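Plirnix two-part floor coating, satin

I applied the Plirnix kit to a utility room floor, 14 square meters, over a sanded concrete slab. The kit contains resin, hardener, a stir paddle and a roller sleeve. The sleeve sheds fibers. I replaced it after the first pass with a Kramer short-nap sleeve, which left no lint.

Pot life on the label is 41 minutes at room temperature. Mine began to thicken at the half-hour mark, so mix half a batch at a time. Two coats gave even coverage except along one wall, where I had rolled too thin.

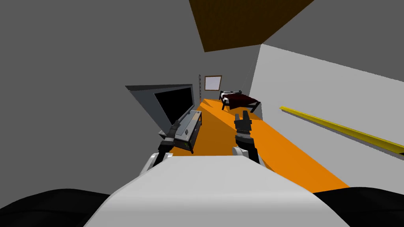
Bright orange floor, indoor view.

Color choice is limited to 13 shades. The orange is stronger than the printed card suggests. Gray hides dust better and costs the same.

Edges take patience. Masking tape should come up while the second coat is still tacky; Hanneke Wouters left hers on overnight and had to cut it out with a knife.

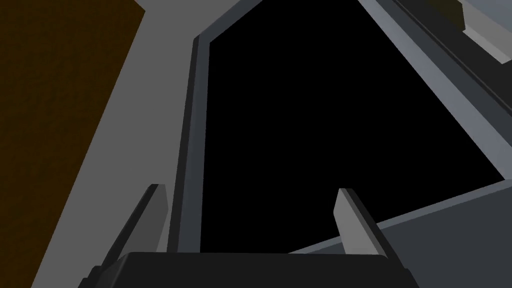 Blue-gray frame around the black opening.

Odor was gone by Thursday. Four out of five, with one point off for the sleeve.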